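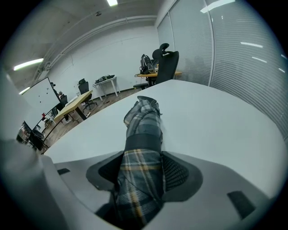

*Plaid, rolled and strapped. My nemesis since June.*

Ok so quick one, I'm on lunch and I promised Zoila I'd write this up before I forget what it felt like at the start.

For anyone new here – I fold and pack for a living. Textile returns at Vosmont, the Tirnbridge site. Stuff comes back, we check it, fold it or roll it, bag it, off it goes. I did that for nearly 6 years with my own two hands. Now there's going to be an arm on line 2 doing the easy pieces, and somebody has to show it how. So 3 of us got asked if we wanted to come off the floor and do "demonstration work". Me, Marleny and Lenni Eskola. I said yes before I asked about the pay. (Same pay. I asked after.)

First week was humbling. I can roll a piece of cloth without looking at it. Put the grippers in my hands and I'm a toddler. You lose your fingertips, basically. You don't notice how much of folding is feeling for the edge with your thumb until the thumb's not in it anymore. Marleny got it way faster than me, she says it's from years of using salad tongs on everything.
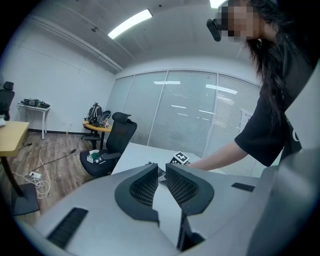
What's changed most is the pace. On the floor there's a rate and it's on a screen and you live by it. In the demo room the whole point is slow and clean, same thing again, then again. Took me ages to stop rushing. Maham Dhanial, who's our lead on this, kept telling me to breathe. You've got the headset up on your forehead, those little black and white squares to keep clear of your sleeve, cables all over the floor, and your brain is still yelling that you're behind. You're not behind. There's no behind. Weird feeling, sort of nice, sort of makes me nervous about my job if I'm honest.

Which is the bit people ask me about. Ulises from line 2 stopped me in the parking lot and asked if I was training his replacement. Fair question. I didn't have a good answer. What we've been told is that nobody gets let go this year, the arm takes flat simple pieces and people move to inspection and the awkward stuff, the fitted things and anything with zippers. Inspection is easier on the shoulders. It's also boring, Ulises hates it, he did two weeks there and begged to come back. So "you'll be moved to inspection" isn't the gift they think it is. I said that in the meeting. Maham wrote it down at least.

My own gripe is smaller. We spend all day teching the thing how we fold and there's no word yet on whether demo work is a real job title or just a favor. Zoila's asking. She's our rep and she's stubborn so I have hopes. 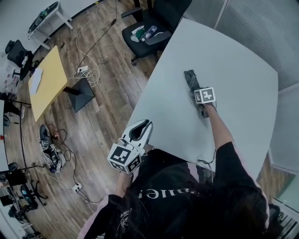
*Leaning right over the table. Tall people have it easy.*

Speaking of which – my back. 7 hours of reaching across a table is not lighter work than packing, whatever the flyer said. Different muscles. We asked for a lower table, or one of those risers to stand on, and for swapping every hour so no one's on the grippers all morning. Swapping we got. Riser is "on order".

Also somebody named the arm Bromance. Sticker and everything. I wasn't consulted and I would of voted no.

Break's over, more on the title thing when Zoila hears back. If your work is doing something like this tell me how they handled the pay grade, I'm collecting answers.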